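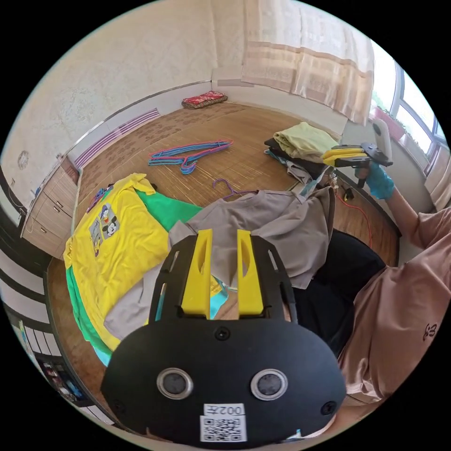 Fig. 1. Clothes spread on a bed over a woven mat.

Household Textiles, Week 9: Sorting and Storing

Welcome back, everyone, and thank you for bearing with the room change. Last week we got as far as fibres and how they behave in the wash, and I promised we would move on to what happens afterwards, when everything has to be put away until it is wanted again.

Start with the fibre and leave the colour for later. Wool and silk are protein fibres, and moths are very fond of them, particularly where there is a little food or perspiration left behind. Cotton and linen are plant fibres — moths mostly leave them alone, but damp does not, and a linen sheet put away even slightly moist will grow mildew spots that are a real nuisance to shift.

Knitted things should be folded, please! A heavy jumper on a hanger drops at the shoulders and never quite forgives you. Woven shirts and jackets are happy to hang, provided they have a bit of room.

For next time, do read the Wilczyńska chapter on folds and creases (it is long, I know, but the 2 tables at the end are worth the trouble). The Celtberg leaflet on cedar and lavender is optional. Written work is due on Fri 5 March and carries 40 marks.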